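3.2 What the diaries told me about tiredness

I went into this part of the study sure that people starting a physical job would sleep like logs from the first night. Boy, was I wrong! Across the 653 diary entries I read (in July, mostly on my porch), the word that kept coming up in week one was "wired." Tsion Kahsay, who had just started at the Folero packing site, wrote that she lay there at midnight still folding boxes in her head. I knew exactly what she meant, having done five weeks of it myself.

By the third week the tone had changed. People wrote about supper, their kids, the bus. Sore feet got a line or two and then dropped out of the entries. Natnael Tsegaye and I coded these pages separately, and we disagreed on 29 of them, nearly all over whether "fine" meant fine (we argued about that one for a whole lunch).

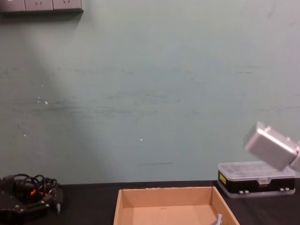
Figure 2. Wall with outlet panel, black tabletop at its foot.

The breaks mattered more to people than I'd guessed. Myrtle Strickland, at the Murivo site, started taking hers alone so she could have some quiet, and her evening entries got longer and a lot more cheerful after that. I can't say one caused the other, and I'd love for somebody to test it properly with a bigger group. Section 3.3 picks up with the weekend entries, which were messier to code.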